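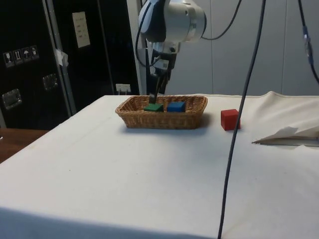 Green and blue cubes in the wicker basket, red cube on the cloth.

Flokley Workshop, Jellovstead
Notebook: paint and finishing
Entry for Tuesday, September

Purpose of entry

To record the state of the Nustura water-based paint trials on softwood, and to set down the changes agreed for the next batch. The previous entry dealt with primer only and should be read first by anyone who has not been in the paint room this month.

Condition of stock

The timber delivered in the summer has now been moved from the outer store to the heated room. Boards were stacked on battens with a gap left between each course. The meter was tried on both faces and at both ends of every board in the top course. Readings at the ends remain higher than those in the middle, and the boards nearest the outside wall are the worst. These have been marked in chalk and are not to be cut until they have been read again.

The paint is from batch 317. Batch 141 was used for the first set of boards, and colleagues should note that the two are not the same consistency. Batch 141 had thickened in the tin and needed a good deal of stirring before it would leave the brush evenly. The tins have been separated on the shelf and the lids labelled.

Raised grain

Grain continues to lift after the first coat. It was expected to some degree with a water-based product, but the boards cut with the coarser blade are markedly rougher than the others. Sanding back between coats removes the fuzz and leaves the growth rings standing slightly proud. Once the second coat is on, the ridges can still be felt with a fingertip, and in a strong side light they can be seen from across the room.

Damping the bare wood with a cloth, leaving it overnight and sanding before any primer goes on gave the best result so far. The method adds a day to every job. It is nevertheless to be adopted for all pieces that will be handled, and left optional for backs, undersides and anything fixed out of reach.

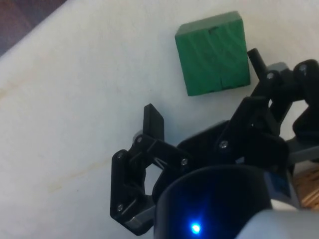

Green cube: wavy grain under the paint, with a notch and a thin crack in the front face.

Cracks and small defects

The filler trial has not been conclusive. The soft filler was easy to press in and easy to sand, but on several boards it sank below the surface and left a hollow that showed through the top coat. The harder filler stayed level. It also resisted the sandpaper more than the wood around it did, so that a slight hump was left at each repair.

It is proposed that the soft filler be used in two applications, with the first left to harden fully. Cracks that run with the grain should be opened a little with the point of a knife before filling. Cracks across the grain are to be treated as grounds for rejecting the board. Chips at corners may be rounded over where the drawing allows it.

A note on the room: the heater was found switched off at 9 in the morning and the top coat applied the evening before was still tacky. Those boards have been left in the rack and will not be counted in the results. The switch is shared with the corridor lights and has now been taped over.

Colour

The green covers well in two coats. The blue also covers in two, although brush marks were visible on the wider boards. The red has needed a third coat over bare wood in every case, and looks uneven at the edges even then. A tinted primer beneath the red was suggested at the last meeting and has yet to be tried. If the supplier cannot offer one, a small amount of the red may be stirred into the white primer and a sample board kept beside the tin for comparison.

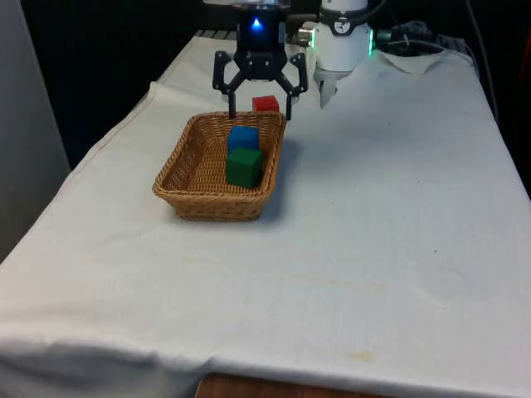

Work for the next session

Read the chalked boards again and enter both end readings.
Prepare one set by damping and sanding, and one set by sanding alone, all from the same board.
Apply soft filler in two stages to the lengthwise cracks.
Mix and label the tinted primer.
Order fine sandpaper; the remaining sheets are clogged and should be kept for rough work.

The question of a clear coat over the red is held over until the primer has been tested. Brushes from the second session are in the left-hand jar and have still to be rinsed.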